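Board index » Manipulation » Motion planning and control
Thread: Grasp pose fine, approach goes sideways at the last moment (sim)

saltbush_sam
Posted 04/05/2018

Hi all. Long post, sorry, kettle on.

I'm doing pick and place in simulation with a Franka arm on a bench, reaching over onto a kitchen island. The job is apple into bowl. My toddler has this one sorted. My planner stack (Stovano for planning, our own grasp sampler, joint impedance controller at the bottom) does not.

The plan to pregrasp succeeds every time. Then the straight-line approach starts, and somewhere in the last 15 mm the hand rolls over like a dog wanting its belly scratched and swats the apple. Over 50 runs I got 9 clean grasps. The rest were various forms of cricket.

What I've done so far:

1. Checked the grasp poses. They look sensible, and they're inside joint limits.
2. Turned the approach speed down until I could have gone out for lunch. Same roll, slower.
3. Swapped the apple's mesh for a plain sphere. No change, except now I'm annoyed at a sphere.
4. Paused it before the approach to see what the arm looks like. I stopped it with the fingertips level with the fruit and just short of it. The bowl is the place target, everything else is there to be avoided.
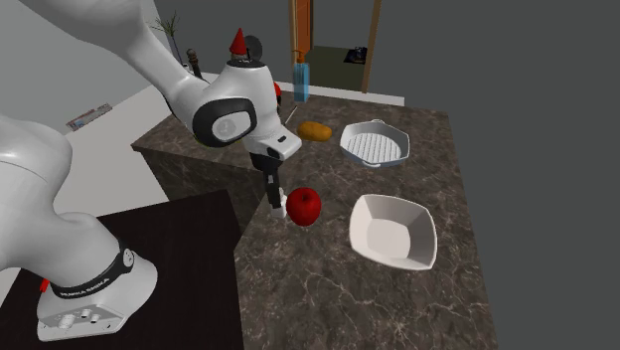
5. Logged the joint positions through the approach. Joint 7 sits quietly, then heads off by 110 degrees in a hurry. The other joints shuffle along to keep up.

So is this the controller, or the planner, or me? I'd prefer one of the first two.

torquewrench_tess
Your controller is doing what it's told. Look at item 5 again. If the commanded position for joint 7 takes off and the measured one follows, the controller is innocent and you can leave its gains alone. Which did you log?

saltbush_sam
Measured. I'll go and get commanded.

mallee_bull
I'd bet on IK. You're interpolating in Cartesian space and solving each waypoint from scratch, yeah? Seven joints, six constraints, so the solver has a spare degree of freedom to be creative with. Somewhere along the line it finds a different solution it likes better and off you go. Seed each solve with the previous waypoint's answer.

saltbush_sam
Already seeded. Well, I pass a seed. Whether Stovano reads it is between Stovano and its maker.

Ramil Navarro
It reads it for the first attempt. If that attempt misses tolerance it restarts from a random configuration and doesn't mention it. There's a flag for this, allow_restart, and it defaults to true. I lost most of April to that flag and I'm still not over it.

Set it to false and let the solve fail loudly. Then you'll at least know which waypoint is the trouble.

torquewrench_tess
Turning restarts off gives you a planner that falls over instead of one that misbehaves. I wouldn't ship that.

Ramil Navarro
Nobody's shipping it, he's debugging. Fall over first, fix second.

torquewrench_tess
Fair enough for debugging. I've seen what "just for debugging" looks like two years later, though. It has its own config file.

gumnut
Different view: why a fixed orientation at all? It's an apple. Round. You've got nearly free yaw about the vertical and your sampler is picking one value and defending it to the death. Let the planner choose yaw at pregrasp and it'll pick something comfortable for the wrist, and then the last bit is boring. We do this with Hultent, where you give the grasp as a region instead of a single pose.

mallee_bull
Works until he moves on to the potato. Long object, yaw matters.

gumnut
Then the potato gets a narrower region. You tell it what the object is, it's one number.

saltbush_sam
I was going to do the potato next, thanks for reminding me that I have a future.

Commanded joint 7 jumps first, measured chases it. So Tess is right and I owe the controller an apology. Turned off allow_restart and the solve now dies two waypoints before the finish, every time, same spot.

mallee_bull
Same spot is good news. What's joint 7 sitting at there?

saltbush_sam
A whisker off its upper limit. Ah.

mallee_bull
There you go. The pregrasp solution is legal but it's parked hard up against the fence, and the approach needs a touch more than it's got. The solver restarts, finds the apple is perfectly reachable from the other side of the wrist range, and teleports there. The controller gallantly tries to follow.

Ramil Navarro
Two things, then. Put a joint limit margin in the pregrasp cost, and check the whole approach before you commit to a pregrasp. Plan the approach backwards from the grasp if you can. If the line doesn't solve continuously, bin the candidate and take the next one. And put a max joint step check on the output, so a jump gets rejected before it ever reaches the arm.

torquewrench_tess
The step check should be in there regardless of what fixes this. In sim you lose an apple. On hardware the arm throws a reflex and stops, if you're lucky, and you get to explain the noise.

gumnut
I'll say again that free yaw makes all of this go away.

torquewrench_tess
It makes it less common. You'd still want the check.

gumnut
I didn't say not to have the check!

saltbush_sam
Right. Did the margin, the backwards approach test and the step check. Reran the same 50 starts and there wasn't a single wrist flip. Two runs still missed: the apple got nudged by one fingertip as the hand came down and the gripper closed on the edge of it. I reckon that's my sampler being off centre, so it'll be its own thread.

Planning takes longer now that it throws candidates away, but it was spending that time hitting fruit before.

@gumnut, trying the yaw region tonight. Does Hultent sit happily next to Stovano or do they fight?

gumnut
They fight a bit. You need to match the frame conventions by hand, the quaternion order is swapped. Send me a message and I'll dig out my wrapper.

Ramil Navarro
Could you post the wrapper here? Messages get wiped when they migrate the board.

gumnut
Will do once I've taken the swearing out of the comments.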